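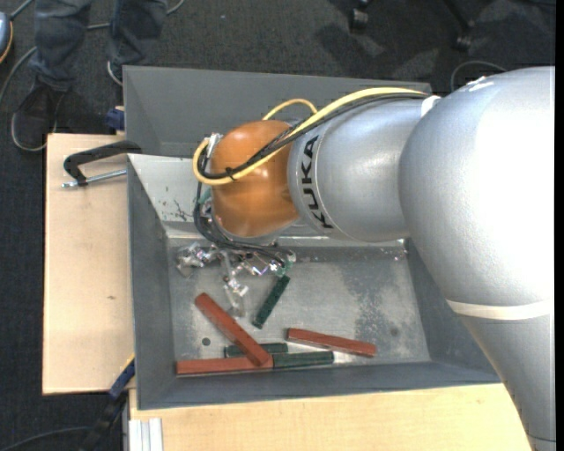
KUKA arm over the gray bin. Three red bars, three green bars.

Re-running the bin picking test: order-aware grasps

Last updated April 29, 2024

Quick write-up of how to run the ordering test from the Flidgate bin picking work. Assumes your arm moves, your gripper closes and you've already got the Stubbs planner built. If not, do that first, the install notes are on the project page.

What the method does

Most pickers score each bar on its own and go for the best score. Fine until one bar lies across another. Then you pull the bottom one, the top one rides along, slides, ends up in a corner and you can't get it out. The Solletti method scores pairs first -- who is on top of who -- and only then looks at grasps. A bar with anything on it gets held back, no matter how nice the grasp looks.

In the layout at the top the long diagonal red bar has its lower end up on other bars, so it should come out before the red one beneath that end or the green one it crosses. The green one standing alone under the gripper is free anytime.

What you need

Metal bin, flat floor. Scuffs are OK and probably good for you, clean floors give results that don't hold up.
Six bars, two colors. Color is only for labeling, the planner never sees it.
Clamps. More than you think.
Depth view of the whole bin floor.

Step 1. Fix the bin

Clamp it to the table. Push it hard by hand from each side. If it moves, clamp again. We lost most of a day in September to a bin that crept a little with every contact, and the logs looked like a calibration fault.

Step 2. Cable check

Jog the wrist through its full range at slow speed, arm over the bin. Watch the cable loop. It needs slack at both ends of the rotation but must not dip below the finger tips. Tie it down, jog again. Do this every time you change the gripper.

Step 3. Calibrate

Touch the four floor corners with the finger, save, run the floor fit. Residual too high? Usually a bent finger. Swap it before you touch any of the settings.

Step 4. Drop the bars

Hold all six together over the middle of the bin and let go. Don't arange them. Don't fix an ugly pile. If a bar lands outside the bin, pick up all six and drop again.

Step 5. Run it

Start the planner in pair mode. It prints the stack order before the first move -- read it. Compare with the bin. Wrong order on screen means wrong depth, stop there and go back to step 3.

Each trial ends when the bin is clear or after 8 attempts, whichever is first. Attempts, not picks. A missed grasp counts.

Step 6. Baseline

Same thing with pair mode off. Alternate the two modes trial by trial, don't run one block and then the other. Fingers wear and the second block always looks worse.

Our numbers

1,095 trials started in pair mode. 1,070 ended with a clear bin. Nearly all of the rest were two bars flush against a wall with no room for a finger, and pair order does nothing for that. The push move in the Bradia branch might, not tested here yet.

You don't need that many. 100 per mode is enough to see if your setup behaves.

Things that go wrong

Bars end to end get read as one long bar. Happens with same-color bars and the depth map doesn't care about color anyway. Raise the gap threshold one notch, no more, or single bars start splitting.

Shiny patches on the sloped walls show up as ghost bars. Mask the walls in the config.

Planner refuses every bar. It thinks there's a cycle, A on B on C on A. Real cycles are rare with straight bars so its nearly always depth noise. Grab a fresh depth map and replan.

Gripper closes on nothing. Check the finger offset, then the cable tie at the wrist, in that order.

Log files go in the results folder, one per trial. Keep the failed ones too.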